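Pellier Cup (skiing)

The Pellier Cup is a cross-country ski race held every January in the hills above Feltthorpe, and I should say right away that I've been keeping this page going for years, so it reads more like me talking than a proper encyclopedia. It's a freestyle race, meaning you can skate or stride as you please, and it has a mass start at 9 in the morning from the meadow below the ski club hut.

Course

The race is 20 kilometers, skied as two laps of the same loop. Each lap goes out along the creek, climbs through the spruce to the Ostermann saddle at 876 meters (the high point, and the place where most people start regretting breakfast), then drops back to the meadow in a long run of left-hand bends. The last bend is the steep one and it ices up early. There's a short flat stretch before the finish, so a good sprinter can hang on behind the climbers and still steal it!

In thin winters the race moves to a 5-kilometer loop nearer the village, skied four times. Old-timers complain about it every time, but I like it, you get to see everybody go by more often.
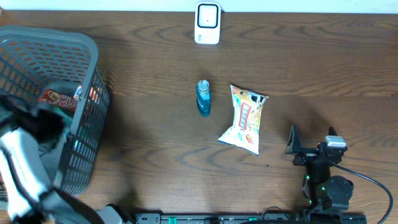 Waxing is half the conversation in Feltthorpe all winter. The snow on the north side of the saddle stays dry and squeaky while the meadow can be soft by mid-morning, so whatever you put on your skis is wrong somewhere. Most of the club skis on Plikora, a hard glide wax that comes in blocks, and the cold-weather one is a bright blue-teal, the same sort of color as the liquid in the little clear bottle on the table. It goes on with an iron, gets scraped once it has cooled, and then you brush until your arm gives up. For the warmer end people mix in the yellow, and I've never gotten two skiers to agree on how much.

Classes

Men and women start together and are scored separately. There's a junior class that does one lap only, and a veterans' class that does both and tends to embarrass the rest of us. Relay teams were tried for a while (two skiers, one lap each, with a tag in the meadow) and then dropped when the handover area got too crowded.

The trophy

The cup itself is a plain pewter bowl. Winners keep it until the following January and are supposed to bring it back polished, which doesn't always happen.
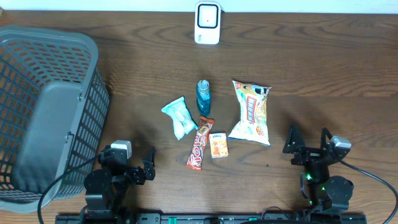
Wooden tabletop with a dark gray slotted basket

See also: Feltthorpe ski club; Ostermann saddle; Freestyle technique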